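Vondport Water District
Operations Subgroup, Minutes of the November Meeting
Held in the upstairs room, Belmonte Road depot. Called to order 2:05 p.m.

Chair: Virgilio Navarro
Present: operations, metering, billing, lab, district clerk
Apologies: engineering (report submitted in writing)

1. Minutes of the previous meeting
Accepted with one correction. Under item 4, "Pliremham booster station" should read "Pliremham reservoir." The clerk will reissue the page.

2. Matters arising
2.1 The fence at the Pliremham reservoir has been repaired on the north side. The east gate still does not latch. Operations to replace the hasp.
2.2 The replacement chart recorder was delivered with the wrong pen arm. Returned to supplier. No date for the exchange.
2.3 Key register: two depot keys remain unsigned for. Carried forward.

3. Meter replacement, Belmonte zone
3.1 Metering reported 341 meters changed to the Teltetti model since the start of the program. The zone total is 600. The remaining addresses are mostly older properties with the stop valve inside the building, and these need an appointment.
3.2 Access letters have gone out twice. Billing asked that the third letter state the account number in the heading, as callers to the office cannot be matched to an address quickly. Agreed.
3.3 Two crews reported thread damage on brass tails when removing the old meters. Metering proposed carrying spare tails on each truck. Agreed, cost to be charged to the program and not to general maintenance.
3.4 The chair asked whether final readings on removed meters were being photographed. Metering confirmed that they were, but the files are stored by crew and not by address. Billing has had difficulty with disputed readings as a result. Metering to rename the files already held and propose a standard format at the next meeting.

4. Night flow and leakage
4.1 Night flow in the Belmonte zone has fallen compared with the summer. Operations attributed most of the change to the repair on the 100 mm main at the foot of Belmonte Road. The lab noted that irrigation demand also ends in this period and asked that the two effects be reported separately. Operations will attempt this using last year's logger data.
4.2 Night flow in the Pliremham zone is unchanged. Step testing was planned but postponed when a line valve was found seized in the open position. The valve is to be exercised again after penetrating oil has been applied. If it does not move, engineering will price an insertion valve.
4.3 Acoustic survey: 7 points of interest marked, all on cast iron. Excavation to be scheduled in the order given in the written report.

5. Water quality
5.1 All routine samples for the period were within limits. Chlorine residual at the Pliremham dead end was low but acceptable. Flushing interval to be shortened until spring.
5.2 The lab requested a second insulated sample box. Approved.
5.3 One customer complaint of discolored water, traced to a hydrant opened by a contractor without notice. Letter sent. The clerk will check whether the contractor holds a current hydrant permit.

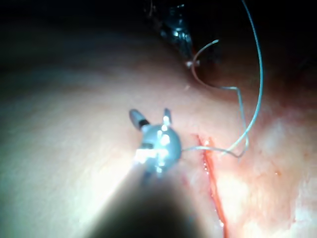
6. Engineering (written report)
6.1 The report was taken as read. The drawings for the Vondport pump house still show the old suction header. Corrected drawings are expected before the electrical work is put out to bid.
6.2 Operations questioned the proposed location of the surge vessel, which would block the only route for removing pump 2. Engineering to respond in writing.

7. Winter arrangements
7.1 The standby roster was circulated. Two swaps were noted and the clerk will issue a revised copy.
7.2 Grit has been delivered to the depot. The bin at the reservoir track is still to be filled.
7.3 Frost covers for exposed air valves to be fitted by the end of the month.

8. Other business
8.1 Billing asked that shutoff notices be copied to the office at the same time as they are delivered to customers. Agreed.
8.2 The depot printer is out of service. Timesheets may be submitted by hand until it is repaired.

Meeting closed 3:40 p.m. The date of the next meeting will be circulated by the clerk.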